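首页 项目 记录 设备 家务组 归档 搜索

家务组工作笔记

2024年5月6日

先把今天要回答的问题写在最上面，免得又写跑题：Nasution 那边的店六月要开，他们想知道打烊以后的归置工作（把顾客落下的、试用过的小东西收进盒子，把桌面理干净，毛巾叠好放回去）到底能不能交给机器。我上回的口头答复是“再看看”，人家等了好久了，这回总得给句像样的话吧！

早上来了先开机，等手臂自检，顺便把杯子洗了。洗杯子的时候我就在想，这件事我闭着眼睛都能干：一只手拿杯子，一只手拿海绵，拇指顶着杯沿转一圈，水流到哪儿靠手背就知道。可是清单上“洗杯子”那一栏我们到现在还是空的，连试都没敢试，手腕那块的接头太怕水了。清单一共14项，真正跑过像样次数的也就前面几项，剩下的都写着“待定”，有两项的“待定”还是我去年的字迹。

上午主要在弄手。Illey 新版的手指关节比旧版顺很多，以前握拳的时候无名指老是慢半拍，现在四根手指基本能一起到位，张开的时候也不抖了。标定跑了两遍，第一遍拇指的零点偏，拇指以为自己伸直了，其实还弯着一点点。这种偏差拿大盒子看不出来，一拿小东西就原形毕露，指尖对不上，东西从缝里滑走。第二遍我把温度补偿关了再跑，好了，记一下：**先预热，再标定，别反过来**，上个月也犯过一次。

然后空跑伸手动作，慢速，看腕上的画面和关节读数能不能对得上。指节上的蓝色小点很好认，以后查哪根手指弯了多少，直接拿它们对就行，省得翻曲线。 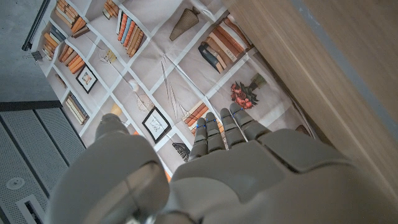
洗碗机也不会洗杯子，它只会冲杯子，可是大家都觉得它会干家务，所以你们是不是把标准定得太高了？中午吃饭时有人这么问我，我端着饭盒想了半天。后来又补了一句更扎心的：你家扫地机器人卡在椅子腿中间的时候，你还不是照样跟亲戚说它好用。

说得有道理，我不太服气，可是有道理。洗碗机厉害的地方在于人替它把碗摆好了，扫地机器人也是人替它把袜子捡走了。家务里最烦的那一段恰恰就是“摆好”和“捡走”，我们这个项目偏偏啃的就是这一段。所以我给自己重新定了个标准，写在这里，哪位同事不同意就在旁边批：人只在开始之前说一句话，结束之后看一眼，中间不碰，就算机器干了这件活。中间只要有人伸手扶过一次，不算。扶一下再松手也不算（我知道你们会问）。

按这个标准把上个季度的日志又过了一遍，2,497次尝试里，从头到尾没人碰的只有291次。说实话第一眼看到挺泄气的，我还以为筛选条件写错了，又查了一遍脚本，没错。不过这里头有个情况要说明，早期的数据都混在里面，那时候旧手还没换，抓取程序也是 Prundus 的老版本，动不动就停下来等人确认。停下来等确认的我也全算成“有人碰”了，从严。新手新程序的要单独拉一张表，这个表今天没拉完，明天接着弄。

失败的原因我翻着看，边看边记，大概能归成这么几堆：

- 看见了，手也到了，合拢的时候把东西推走了。小件最多，发圈、瓶盖、夹子都这样。
- 抓起来了，放的时候不肯松手。听着好笑，原因是放下的判断靠接触力，软布垫着的时候力上不来，它就一直举着。
- 一只手挡住了另一只手要看的东西。两条手臂一起上的时候特别明显。
- 线缆。没什么好说的，就是线缆。

下午换了个思路，先不抓，只练“靠近”。我让它慢慢伸过去，停住，退回来，再伸过去，看每次停的位置差多少。
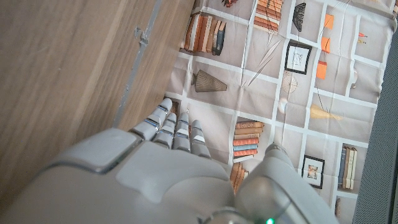 布料类的活我原来以为会比小件容易，毕竟一块毛巾那么大，怎么抓都能抓着一角吧。真试过就知道了，抓一角容易，知道自己抓的是哪一角很难，叠毛巾叠到一半变成拧毛巾的情况我都看习惯了。视觉那头还有个老毛病，布一皱，图案跟着歪，程序就容易把皱出来的线当成物体的边。印着书架的那块布就是个现成的难题，格子线是直的，布面上却有软软的褶子，黑框的画、橙色的书脊，一样一样都印得挺像回事，人一看就知道是印的，机器得靠深度才能分清。我打算把这类布专门留作一组测试，叫“假东西组”，要求很简单：对着印出来的东西不许伸手去拿。哪天它对着印的花瓶真的一把抓下去，我就把那段日志打印出来贴墙上。家里其实到处都是这种东西，印花桌布啦，地毯上的图案啦，孩子衣服上的草莓啦，Nasution 店里听说还要铺带水果图案的台布，想想就头大！

关于速度，也记一笔。人收拾一张桌子是连着来的，左手还没放下，右手已经去够下一个了，眼睛早就在看第三个。我们的程序现在是一件一件来：看，想，伸，合，抬，看，放，再回到起始位置发一会儿呆。“回到起始位置”这一步是当初为了安全加的，我现在越看越觉得浪费，可是去掉以后两条手臂会不会打架，我心里没底。先留着，在 Prundus 里加个开关，默认开，谁想关谁自己负责看着急停。

负载倒是不愁。单手上限我们自己设的是500克，桌上的零碎没有超的，毛巾湿了可能会超，湿毛巾先不碰。

傍晚做的是双手配合的小件归置。小件里我最看重发夹，就是那种带齿的抓夹，店里梳妆区肯定少不了。这玩意儿简直是专门跟机械手作对的：外形弯弯的，齿朝哪边都有可能，侧着立和躺平完全是两种抓法，捏错了地方还会自己张开，弹一下，跑了。黑色的还反光少，深度相机看它常常缺一块。今天用的就是一只黑的，放在浅木纹桌面上，侧躺着，齿朝下，弧背朝上。左手伸出食指，右手张开竖着，这个姿势组合我挺喜欢，一只手负责指和拨，另一只手负责接，比两只手都去抓要清楚得多。人从桌上捡扁的东西也常这么干，先拨到手边再拿。线还是老样子，从两边手腕拖下来，有几根就垂在桌子前沿，做拨的动作时要特别留意，下回请理线的时候一定叫上我。

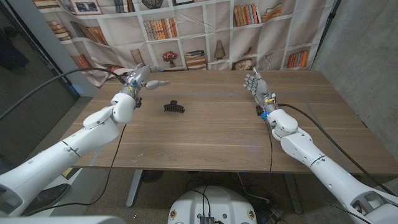
给 Nasution 的答复（草稿，大家先看）

能不能交给机器？分开说。

大件、硬的、位置差不多固定的，比如盒子归位、杯垫摞起来（干的！），我觉得夜里可以让它试着干，第二天早上人来看一眼。前提是桌面上别的东西人先收走，这句话一定要写进去，别让人家以为买了个管家。

小件暂时不行。发夹、发圈、耳钉这些，现在还得人收。我知道他们最想要的偏偏就是这个，可是我宁可现在挨两句抱怨，也不想六月开业第二天接到电话说耳钉全在地上。

叠毛巾，不行，但是可以演示。演示和干活是两码事，演示的时候我们会挑毛巾，挑灯光，还会站在旁边憋着气看，这一点也要跟人家讲明白。

擦桌子没试过，不写。洗杯子，别提。

另外 Fedlow 那边来问过要不要加一层指尖的软垫，说是夹小件会好些。我的想法是先要一套样品，换在右手上，左手不换，两边对着跑，这样差别一眼就出来。费用走哪个账我还没问，谁知道的告诉我一声。

还没弄完的

1. 新手新程序那张单独的表。
2. “假东西组”的测试要求写成一页，放进共享文件夹，别只写在我这本子里。
3. 发夹的几种摆法要分开记：侧躺、平躺、半张开。以前统统记成“发夹”，回头想查什么都查不出来，这个怪我。
4. 放下时的判断，试试看能不能在接触力之外再加一个高度条件，到了高度就松，管它力够不够。
5. 手腕接头的防水罩，问 Illey 有没有现成的，有的话“洗杯子”那一栏就能动了。
6. 标定流程的打印页换新的，旧那张顺序是错的，看到请直接撕掉。

收工前我自己把桌子收了一遍，顺手掐了表，短得有点伤人，数字就不往上写了。明早先预热。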